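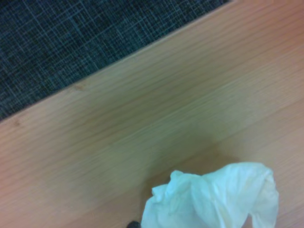 Wiebke Grube wrote in to say that a coffee table needs clearing once a week, on Saturday, and that anything more frequent is wasted effort. I disagree. Paper builds up faster than that, and a remote under a magazine is a lost remote.

My order is fixed. Tissues go first, then bottles. The remote and the game controller stay together on top of the magazine, and the fern keeps its end of the table. Wipe along the grain with a damp cloth. Total time is 4 minutes, 12 if the couch pillows need sorting too. 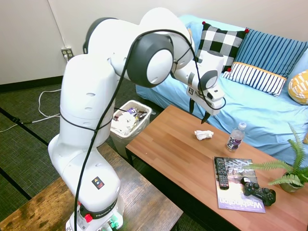

Cloths

I use Fullix, 600 to a box.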